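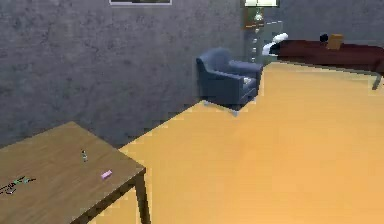
Nobuhle Khumalo and Pravesh Van der Merwe
Interior Studies, second year project report
Supervisor: Roy Inskip
6 minute read

Home Projects Students Staff Contact
Search this site Type and press enter

Echo and speech in small rooms with bare walls

Introduction

Our project looked at why some small rooms are tiring to talk in. We both live in shared houses where the front room has a hard floor and very little on the walls, and in both houses people end up talking in the kitchen. We wanted to find out how much of this is down to echo and how much can be changed by someone who rents and is not allowed to drill holes or paint.

The usual measure for this is reverberation time, meaning the time a sound takes to drop by 60 decibels after it stops. A large church may take several seconds. A furnished living room is normally well under one second. Hard surfaces such as plaster, glass and floorboards send most of the sound back into the room, while thick cloth, cushions and carpet soak up part of it, mostly at higher pitches.

Rough plaster is often said to cure echo. From our reading this is only partly true. A rough surface can scatter high sounds a little, but the bumps are small compared with the length of most sound waves in speech, and the plaster itself is still hard.

Rooms used

We used 2 rooms. Room A is a front room in a terraced house with a timber floor, plastered walls and one window. Room B is a study bedroom of similar size with fitted carpet, a bed and full curtains. Room B was there as a comparison and we changed nothing in it.

Method

For the sound source we burst balloons, all from the same packet and blown up to the same width against a cardboard gauge. We recorded with a borrowed Serken recorder on a stand at seated ear height. Palesa Msimang burst every balloon so that the way it was done stayed the same. The recordings were cut into short clips and the drop in level was read off on a computer.

Room A was tested first with its ordinary furniture and nothing soft added. We then added a wool rug (a Natura, bought second-hand), then heavy curtains on a tension rod, then a full bookcase moved in from the hall. Each item stayed in place when the next was added.

We also wanted to know what people heard. Farhad Naseri read a list of single words from one end of the room while listeners at the other end wrote them down. Over all the sessions this gave us 400 written answers to mark. The word lists were our own, so our scores should not be compared with published ones.

The tests were done in January, in the evenings, when there was less traffic. One session had to be thrown out. The boiler came on halfway through and we did not notice until we played the clips back.

Results

Room A with no soft items had the longest reverberation time in every set of clips. The rug made the largest single change. Curtains made a smaller change, most of it in the upper part of the range. The bookcase was harder to judge. It brought the time down slightly at middle pitches, but the difference between repeats was nearly as big as the change itself, and we do not want to claim much for it.

Low sounds hardly moved at any stage. This matches what we had read, as thin soft materials have little effect on long waves. Room B stayed ahead of Room A even with everything added - the bed probably accounts for a good part of that.

Listeners made fewer mistakes after the rug went in. The most common mistakes were at the ends of words, such as "cap" for "cat". Two listeners said the room felt "calmer" with the curtains up, although their own scores did not improve at that stage.

Problems

Balloons are not a very steady source. Even with the gauge, some gave a double bang and had to be left out. Next time we would ask to use a loudspeaker and a swept tone.

We did not test the rug in more than one position. Roy Inskip suggested trying it under the listener and then midway between reader and listener, and we ran out of evenings.

The order of the items also matters. The rug went in first, so it had the barest room to work on. The curtains might have shown a bigger change if they had gone up before it.

Costs

The rug was the main expense. Curtains and the rod were lent by Palesa's aunt, and the bookcase was already in the house. Balloons, tape and card came out of the course allowance.

Further work

We would like to repeat the word test with two people talking at once, as that is when both of us find our front rooms hardest to sit in. Farhad has kept the word lists and the marked sheets, and the clips are stored on the course drive under Room A and Room B.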